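Cuaderno de taller – cubeta de chapa y palitos
2021-03-28

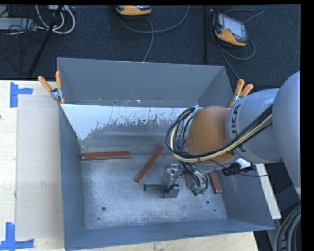 Cubeta gris con tres palitos y el panel del fondo manchado.

Retomo lo de la cubeta donde lo dejé en octubre. Quería decidir tres cosas pendientes: si se limpia o se repinta el panel claro del fondo, qué se hace con los dos agujeros del suelo y qué palitos se quedan como juego fijo. Salgo con dos decididas y la otra a medias.

Primero el panel. Es el inclinado, blanquecino, el que ocupa casi todo el ancho por el lado interior. Está lleno de salpicaduras gris oscuro con chorretones hacia abajo. En la hoja de Allville pone que la cubeta llegó ya manchada y que se usó tal cual, así que no sé qué producto es. Por el aspecto yo diría pintura o alguna imprimación, pero no lo doy por seguro.

Pruebas de limpieza, por orden:
Trapo con agua y jabón neutro. Sale el polvo, las manchas igual.
Alcohol isopropílico, dejándolo actuar un rato. El trapo coge algo de gris, muy poco. En la esquina donde insistí más se nota la superficie un poco mate.
Rasqueta de plástico en dos gotas gruesas. Una saltó entera y la otra se quedó a medias.
Disolvente no he probado. No hay ficha del recubrimiento y no quiero levantarlo.

Decisión: no se sigue rascando. Si alguien necesita un fondo uniforme, que pegue encima una cartulina gris mate cortada a medida y la quite al terminar. Repintar lo dejo apuntado como opción, pero habría que lijar todo el panel y eso es una tarde larga con la cubeta fuera de uso. Este es el punto que queda a medias.

El suelo. Gris pálido, con polvo y roces. Los roces son superficiales, paso la uña y no engancha. Lo barrí con brocha ancha desde el panel hacia el lado contrario y después trapo apenas húmedo. El polvo que sale es claro y muy fino, se mete en el encuentro del suelo con las paredes inclinadas y de ahí solo sale con la brocha pequeña. La aspiradora con la boquilla estrecha también vale, pero mueve los palitos si no se sacan antes. Sacarlos antes.

Los dos agujeros son redondos y pequeños, uno hacia la izquierda y otro hacia la derecha. En la nota de Prendergast figuran como taladros de fijación para una base anterior que ya no existe. La cubeta está ahora puesta sobre la mesa y no se usan para nada. Pensé en taparlos con cinta por debajo para que no caiga polvo en la madera. Lo hice con cinta de aluminio y quedó un escalón mínimo que hace bailar la cubeta. Quitada la cinta. Se quedan abiertos. Si algún día hay que atornillarla otra vez, ahí están, y los palitos no caben por ellos, ni de punta.

Los palitos. Madera marrón rojiza, sacados de la caja de Plolto que está en la estantería baja. En la etiqueta de la caja pone 1000 unidades. No los he contado ni pienso hacerlo. El color cambia bastante de uno a otro, hay algunos casi anaranjados y otros tirando a granate. Para el juego fijo he elegido los del tono intermedio, que contra el suelo claro se distinguen bien.

Criterio para apartarlos, por si lo repite otra persona:
Rodar el palito sobre el cristal. Si da saltos, fuera.
Mirar los cantos de los extremos. Con astilla, fuera o lija fina y volver a mirar.
Peso no hace falta. Pesé un puñado en la balanza pequeña y la diferencia no dice nada útil.

Del primer montón aparté más de lo que esperaba por curvatura. Creo que es de haber tenido la caja abierta junto a la ventana todo el invierno. La he cerrado con cinta y le he puesto una bolsa de gel de sílice de las que sobran de los pedidos. Los descartados van al bote de plástico sin tapa, sirven para remover cola o calzar cosas.

Colocación. Probé a dejar los palitos con tres orientaciones distintas: uno tumbado a lo ancho, al pie del panel manchado; otro en diagonal por el centro; y el tercero a la derecha, casi a lo largo. Me parece un buen punto de partida porque ninguno se apoya en otro y quedan bastante separados. Cuando se echan a voleo el resultado es otro. Las paredes abren hacia fuera, así que lo que cae en ellas resbala y acaba pegado al borde del suelo, paralelo a la pared. Si se quieren palitos en el centro hay que soltarlos desde poca altura y sin impulso, o ponerlos a mano.

Con la luz de techo encendida los palitos dan una sombra corta que no molesta. Con el flexo de la mesa la sombra se alarga y en las fotos el palito parece más gordo. Flexo apagado, entonces, y la persiana a media altura. Lo digo también para las fotos del cuaderno, que salen mejor así.

La mesa. Madera clara, sin barnizar por lo que parece al tacto, y ya tiene alguna marca de arrastrar la cubeta. Propongo no arrastrarla más. Se levanta entre dos o se vacía y se levanta entre uno. He pedido a Fellham fieltro adhesivo en plancha, referencia 257 de su lista, para poner cuatro tiras debajo. El fieltro es fino y en teoría no cambia nada de altura que importe, pero habrá que comprobar que asienta plano, visto lo que pasó con la cinta.

Lija: quedaba un pliego de grano 3000 en el cajón y lo usé para probar en un roce del suelo de la cubeta. Deja un brillo peor que el roce. No lijar el suelo.

Compras, aparte del fieltro:
brocha pequeña de cerda blanda, la actual pierde pelos y luego hay que sacarlos de los rincones
cartulina gris mate, formato grande
cinta de carrocero estrecha
otro bote con tapa para los palitos buenos

El bote bueno de momento es el de cristal, estante 52, con la etiqueta escrita a lápiz. No mezclar con el de plástico – ya ha pasado una vez y hubo que rodarlos todos otra vez.

Pendiente:
Cortar la plantilla de cartulina para el panel. Medir arriba y abajo por separado, con la inclinación no me fío de que salga un rectángulo.
Pegar el fieltro cuando llegue.
Preguntar en Allville si alguien recuerda con qué se manchó el panel. Si es pintura al agua, hay más opciones de limpieza que las que he probado.
Revisar la caja de Plolto dentro de unas semanas y ver si los palitos se siguen curvando con la caja cerrada.

Dejo la cubeta barrida y la brocha colgada en su gancho. El trapo del isopropílico está secándose junto a la pila.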